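Gripper notes, part three: picking up a sandwich

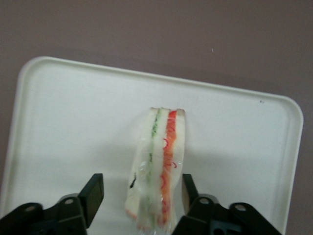

Page last changed: 16 September 2022

The arm has been on my corner of the bench at the Gorkcombe workshop since December, and most of what I have written so far has been about the base and the wiring. Those are finished, more or less. I have moved on to the gripper, and for the past few weeks the job has been to get a wrapped sandwich off a tray without squashing it.

I started with wooden blocks, like everyone does. Blocks are easy. They don't bend, they stay where you put them and you can close the fingers as hard as you like. A sandwich in plastic film is a much better test. The bread gives, the film slides over the bread, and the shiny bits of the wrapping move about as the arm comes in, so the software is never quite sure where the edge is.

The camera sits at the wrist, looking out between the two fingers. I had it on a post at the back of the bench before, and the arm kept getting in its own way. With the wrist view I can see the gap on either side of the sandwich right up to the moment of closing. The price is that the fingers fill the bottom of every picture, and I had to mask them out before the edge finder would behave. It kept picking up the round holes in the black plastic and treating them as things to grab.

The white tray was a mistake in one respect. White bread on a white tray is hard going, and my first attempts used the bread as the thing to look for. Now I look for the filling. The green and the red-orange stripes stand out well against everything else, and if I find the middle of those two I have the middle of the sandwich, near enough. The tray is usually at a bit of an angle as well, so I no longer assume that its rim lines up with anything. The code ignores the rim completely.

The controller is a Curkeck board, the cheaper of the two they sell. It does what I need, though the manual is poor and the connector for the gripper motor is keyed the wrong way round compared with the drawing. I lost an evening to that. The motor itself came from Binevico and I have had no trouble with it.

Closing force took the longest. The motor takes a number from nought upwards and there is no unit given, so I went by trial and error. At 272 the bread was crushed flat along one side. At 166 it held, and the film creased a little but the bread came back to shape. I tried lower and the sandwich slid out of the wrapping when the arm lifted, which made a mess of the tray and of the bench.

With the setting at 166 I did 33 lifts in one go, using the same sandwich until it was past using. It dropped 2. Both times one finger had touched well before the other and pushed the sandwich over instead of gripping it. I now stop the arm just short, check the gap on each side and shift across if one is wider. It is slow to watch - the arm sort of dithers - but I would sooner have slow.

The program that runs all this is called Negi. It is still a single long file with far too many settings at the top. I will put it up for download once I have split it into parts and taken out the bits that only make sense on my bench.

Next job is the fingertips. The pads are too slippery for film and I want to try a thin strip of silicone on each. After that I will have a go at a sandwich lying flat, which means coming in from the side and will probably need a longer wrist bracket. I have the aluminium for it already.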